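Vídalín (figure series)

Vídalín is a series of painted resin figures made by the small firm Pendmont, based on the characters of the animated comedy Trila. Collectors usually count it among the friendlier corners of the hobby, partly for its modest prices and partly because the sculptor, Sille Hjaltested, was for years in the habit of answering letters from buyers herself, often at some length and with a little drawing in the margin.

Background

Trila follows the crew of a mail ferry and their quarrelsome landlady, and it had been off the air for a good while before anybody thought of making figures from it. Hjaltested had modelled the ferry's captain for her own shelf, and it was her friend Birthe Þrastardóttir, then a colourist at Pendmont, who carried the model into the workshop in a biscuit tin and asked whether something might be done with it. The firm agreed to a trial run in September, and the first figure, Captain at the Rail, went on sale in October 2019.

The figures

The series runs to nine figures, all cast in resin and painted by hand, so that no two captains have quite the same eyebrows (a thing that admirers of the series are fond of pointing out). Each comes on a round base carrying the character's name, and most have a spare head or hand that can be swapped over. The Landlady, for instance, may be shown with either a rolled newspaper or a very small dog.

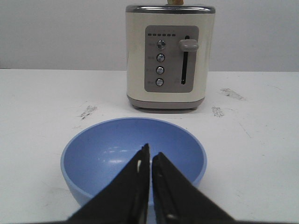

The largest piece is Night Crossing, a double figure of the captain and the ship's cook sharing a blanket. It was limited to 2,587 copies, each numbered underneath in ink, and it is the only one in the series with a lamp that lights up. The lamp was designed by Đức Lâm and runs on a flat battery tucked under a cover in the base. Early copies had a rather stiff cover, and Pendmont sent out a replacement to anyone who wrote in.

Packaging

The boxes were drawn by Mbali Visser in the manner of old ferry timetables, with departure times that match scenes in the programme if one has the patience to look them up. Many collectors keep them, and a figure without its box generally changes hands for a good deal less.

Reception

The series was warmly received by followers of the programme, although the paintwork on the Stowaway was thought a little hurried. Writing in the collectors' newsletter Gronix, Salma Slaoui praised the faces above everything else and called the Landlady "the crossest five inches on my bookcase, and the dearest to me". She was less taken with the swappable hands, which she found easy to lose.

See also

Trila (television series)
Pendmont
Resin casting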